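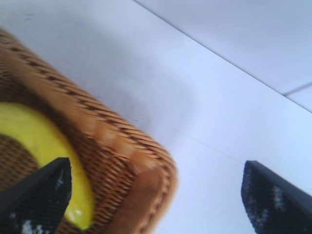 [lilen] Re: Woven baskets for fruit: liner or no liner?

From: R.K.
To: lilen household list
Date: January, 9:40 pm

Darmawan Pelupessy wrote:

> I have a 13 inch woven basket on the counter and bananas go brown
> on the side that rests on the weave. The rest of the peel is fine.
> I have tried a folded dish towel, which helps, but the towel
> slides into one corner as soon as anything is taken out. Before I
> cut a proper liner I would like to know two things.
>
> 1. Does a liner trap enough moisture to matter?
>
> 2. Is it worth moving to synthetic strand, or is natural wicker
> easier on fruit? The Wotton basket I have now is natural, and
> there are split ends on the inside near the rim.
>
> I would also be glad of a washing method. I have been wiping
> it with a damp cloth and the crumbs just go further in.

Taking the second question first. The material matters less than the floor. On most rectangular baskets the walls are coarse, with thick strand over upright ribs, and the floor is a different weave, finer and more even. Fruit that sits flat on the floor is well supported. Fruit leaned against the wall has its weight on a few raised rows. I suspect your bananas are leaning. Check whether the brown marks are parallel bands. If they are, it is the wall.

Split ends are another matter and I would deal with those before anything else. Trim them flush with small side cutters, then go over the spot with 100 grit paper wrapped around a pencil. Do not pull them. On natural wicker a pulled end runs back under the next rib and you get a second one there.

Synthetic strand does not split in the same way and it can be washed in the sink. Its drawback is that some of it is round and quite hard, so the ridges of the wall are, if anything, worse for soft peel than willow. A braided rim is good to have in either material. It keeps the opening in shape when the basket is picked up by one side, and there are no cut ends on top to catch a sleeve.

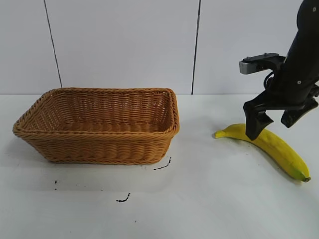

Woven basket with braided rim, banana on the table at right.

Points to look at on one of this type: the rim braid runs all the way around, the corners are rounded, and the walls taper slightly toward the base. The taper is the part people miss when they cut a liner. Measure the floor, not the opening. A liner cut to the opening will ride up the walls and form a hump in the middle, and the fruit rolls off it to the ends.

On the first question. A single layer of cotton does not hold enough moisture to matter in a dry kitchen. Quilted or foam-backed material does, particularly under citrus. I ran 2 liners side by side for most of the winter, one plain cotton and one Grulta shelf mat cut down with scissors. The mat was damp underneath after a few days with oranges in it. The cotton was not. The mat stays put better, though, and if you only keep bananas in the basket I would not rule it out.

To stop the cotton sliding, leave a 3 inch tab at each corner and push it between two rows of the wall with the handle of a teaspoon. No sewing is needed. The tabs come out for washing and go back in without trouble, though they do fray after a while if the edge is not hemmed.

Washing, synthetic only:

Turn it over and knock the crumbs out first, dry. Water before this step is what sends them into the weave.

Brush along the strands with a dry paintbrush, inside then outside. Do the corners last, as most of the dirt collects there.

Lukewarm water, a little dish soap, soft brush. Rinse from the outside in.

Stand it on one end on a rack – not flat, or water sits in the floor – and leave it overnight.

For the natural one, stop after the second step. If there is something sticky on it, use a barely damp cloth on that spot only and dry it with a second cloth.

One correction to my own post from last month. I said the Widmer basket had the same floor weave as the Wotton. It does not, the Widmer floor is coarser and I would line it in every case.

Darmawan, if you do cut a liner, please post the floor measurement. The opening size on the label is no use to anyone else on the list with the same basket.

R.K.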